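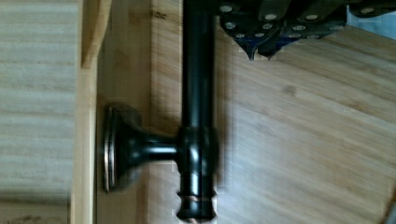
Figure 2. Black pipe bracket with its round flange against an upright wooden board.

3.2 Wall fittings and fixed supports

Kitchen items were divided into fixed and loose. An item was coded as fixed if it could not be lifted with one hand without first releasing a fastener or joint. Pipe brackets, rails and hooks fell into this class. For each bracket we recorded the finish, the shape of the flange and the surface behind it. Brackets in the Granström set use a tee joint with a single side arm, so the load is carried to the board through one flange only. The Jirken inventory lists 183 items in total, of which 144 were coded as loose.

3.3 Loose items and containers

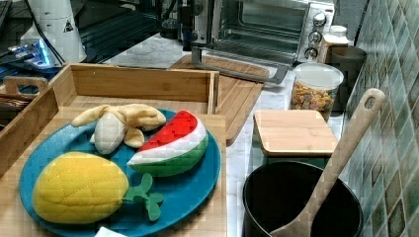 Loose items were coded at two levels, the item itself and whatever held it. The second level was needed for nested storage, where moving the outer container also moves everything inside it. A blue plate of plush fruit set on a bamboo tray was therefore entered as one tray, one plate and the separate fruits, with the tray as the outermost container. A cutting board lying behind the tray received its own entry with the countertop as support. Soft goods were kept apart from rigid goods of similar shape, following the Rillix scheme. Agreement between the two coders was lowest for baskets, and those entries were reviewed a second time.

3.4 Finish and contrast 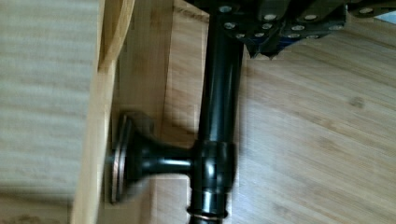
Figure 3. Glossy black pipe and tee fitting with copper-colored detail, beside a light wooden surface.

Dark fittings on light wood were coded as high contrast. Metallic trim was entered as a secondary finish and did not change the contrast class.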